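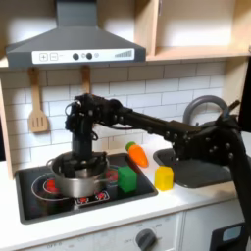

How a robot arm gets ready for work

A robot arm has to be set up before it can do a job, and looked after once it starts. At Kirkport, the practice cell is called Rendutance. A cell is the space a robot works in, together with everything it is allowed to touch.

Step 1: Fix the base
The base is bolted down with 8 bolts. If it moves even 3 millimetres, every position stored in the computer is wrong by the same amount.

Step 2: Find the zero position
Each joint has a sensor called an encoder, which measures how far the joint has turned. The operator moves the arm to a known pose and tells the computer to call that zero.

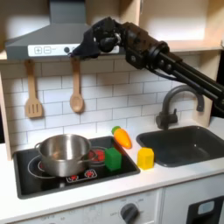

Step 3: Check the clearance
Clearance is the gap between the arm and the things near it. The operator drives the arm slowly to the high and low parts of the cell and watches the gap at each one. In a toy kitchen the range hood is a high point, and the gripper can come right up to its front edge. The forearm is wide too, so it must clear the top of the tap behind the sink.

Step 4: Check the joints
Bolts work loose as the motors start and stop. They are tightened every 302 hours. Cables are checked for worn spots at the same time.
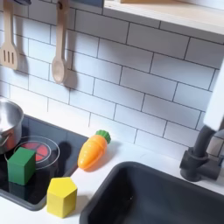 Step 5: Set out the objects
Test objects should differ in shape and colour. A cube has flat sides that are easy to grip. The toy carrot has ridges and a leafy top, so the gripper must close on it at a suitable angle. The yellow block has a pointed top face, and turning it changes which sides the gripper meets.

Step 6: Write it down
The operator fills in the log, which has 19 lines. The last line is for the time the arm was switched off.

Words to know
Encoder: a sensor that measures turning.
Gripper: the part that holds things.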